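**Fondard équipe les buffets de Skanau de nouveaux distributeurs de boissons**

Communiqué, 2 janv. 2023

Fondard livre ce mois-ci 48 distributeurs de boissons chromés, avec bac d'égouttage en inox, aux salles de petit déjeuner du groupe Skanau.
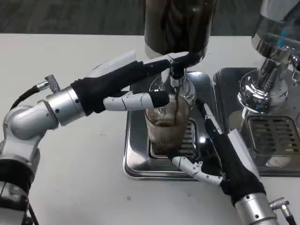
À l'hôtel Rivera, premier site servi en octobre, la salle juge le service plus simple qu'avec les carafes et demande surtout que la grille reste facile à retirer pour le nettoyage de midi. Fondard a retenu cette remarque pour toute la série : la grille à fentes se soulève sans outil et passe au lave-vaisselle.

Chaque poste se place directement sur la table, seul ou à côté d'un second. Le bac carré, à bords relevés et angles arrondis, reçoit un verre ou une tasse. Les appareils sont assemblés à l'atelier de Kekport et garantis 2 ans, pièces comprises. Les joints et les grilles sont également vendus à l'unité.

Délai de livraison pour les autres établissements : 15 jours ouvrés. Documentation et tarifs sur demande auprès du service commercial de Fondard, à Kekport.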